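## Site visit: Dokell open day, Mundirton

Dokell opened its Mundirton workshop to outside visitors in March, for the first time since the company moved its mobile manipulation work out of the Cleltthorpe building. Two sessions were held, one in the morning and one after lunch. I attended the second. Most of it was spent in the furnished test area, with a shorter stop at the calibration bench.

### Living area demonstration

The task was floor pickup in a domestic room. An operator drops a soft item on the tile, the arm lowers to it, closes, lifts, and places the item on the seat of a sofa. Dokell runs the task with a two-finger gripper on a mobile base. Grasp planning uses the wrist camera alone once the arm is below seat height; the base camera is used only for driving and for the first rough fix on the target.

Visitors could follow the wrist feed on a monitor. Both fingers stay in view for the whole approach, and the planner uses this. It tracks the two tips in every image and corrects the arm against them, so a small error in the wrist joint doesn't carry through to the grasp point. The cost is coverage. The fingers block the lower corners, and an item lying close in on either side can be lost until the arm backs off.

Most of the questions in my group concerned the floor. Pale tile with a slight sheen gives the depth estimate very little to work with between grout lines, and reflections of room lights can be read as objects. Dokell's answer is to fit the floor plane from the grout lines and the foot of the wall, then discard any candidate with no height above that plane. On the feed, the thin dark grout lines ran diagonally past the fingers, and a bright bluish glint sat low on the gray baseboard.

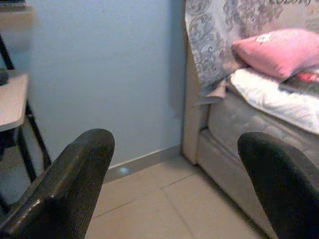 ### Placing on the sofa

Placing gave more trouble than picking. The sofa carries a shaggy white blanket over the seat cushion, a pink pillow, and a patterned throw, and the release height has to be judged over all of it. The planner treats the top of any soft layer as solid and opens the gripper 2 cm above it. In the session I watched, one item slid forward and went back to the floor. The robot did not register the miss and reported the placement as complete. The operator logged it by hand. A check of the seat after release is planned for the next software version.

Dokell has recorded 3,542 pickup attempts in the room to date, counting failures. No success rate was given, and the company said it would not quote one until the item set is fixed.

### Calibration bench

The bench runs Palamarchuk, Dokell's in-house calibration routine. It moves the wrist through a set of poses above a printed target and solves for the camera offset. A full run takes 4 minutes. It is repeated after every finger change, and otherwise once every 900 grasp cycles. The routine stops and asks for a manual check if the new offset differs too far from the stored one. We saw one complete run and one deliberate failure, with the target shifted partway through. The second was caught before the solve.

### Practical notes

The test area holds a small group only, and places are assigned on arrival. Closed shoes are required on the workshop side. Photography is allowed in the furnished room but not at the bench. Slides from the session will be sent to registered visitors, and requests for the next date should go to the Mundirton front desk.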